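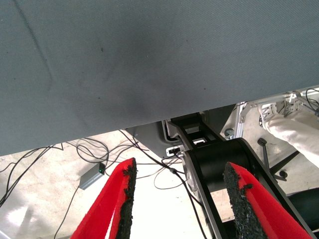 Red fingers with the black grip strips, cables on the floor

Posted in: Automation > Buying & Budgets

renata_u: So I'm pricing a second arm for our shop and I keep forgetting the boring stuff - grip pads, cable trays, spare adapters. Sikora quoted me 13 weeks on the arm, and Triva wants over 30 percent extra for their service plan! Is that normal??

istanach_fan: Skip the plan. Put the money into spare fingers and decent cable runs, we went through 6 sets of pads last year.

renata_u: Hmm, I'd still like somebody to call when it dies. Floor's a cable jungle already, so trays are on the list for April either way. 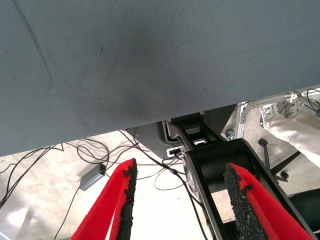

Urszula Wieczorek: Gotta disagree on skipping it. We bought 2 Umurel arms without cover and one bad joint ate the whole budget.

istanach_fan: Fair, but ask what they charge per visit first.

Tags: robot arms, quotes, spare parts

We use cookies to keep you logged in. OK
Contact us | © Shop Floor Forum | Back to top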